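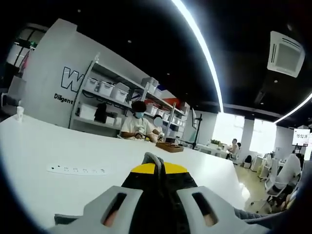

2 min read

Hi, I'm Binta, and I look after the bench rules for hand-held gripper work at Grarnport. I get the same questions every week, so I wrote my answers down!

Do I really need to read the rules first?
Yes please. They fit on 4 pages, and Yannick Sabatier will ask you about the cable part (he always does).

How long is a session?
45 minutes, then you put the grippers down and shake out your wrists. If your hands get tired sooner, stop sooner.

Can two grippers work on the same cloth?
Sure, as long as you both say "ready" out loud before anyone pulls. Grip the fabric with the yellow tips and keep your free fingers well away from them.

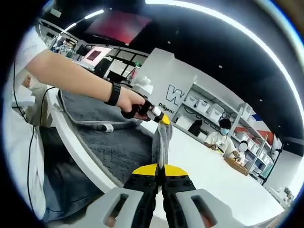
Two grippers on one strip of gray fabric.

What about drinks?
Lids on, far end of the table. I'm a coffee person too, so I feel your pain.

Do I flatten the towel between tries?
Nope! Rule 11 says leave it however it landed. We want messy starts, and everybody's instinct is to tidy up.

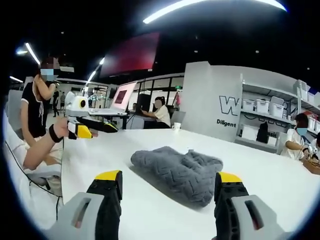 Grarnport, February

One change this month: the wrist strap goes on before you pick up the gripper, and it stays on until the gripper is back on the table. Bello Afolabi asked if that covers quick tests. It does, even the two-second ones. Spare straps are in the Prindix drawer.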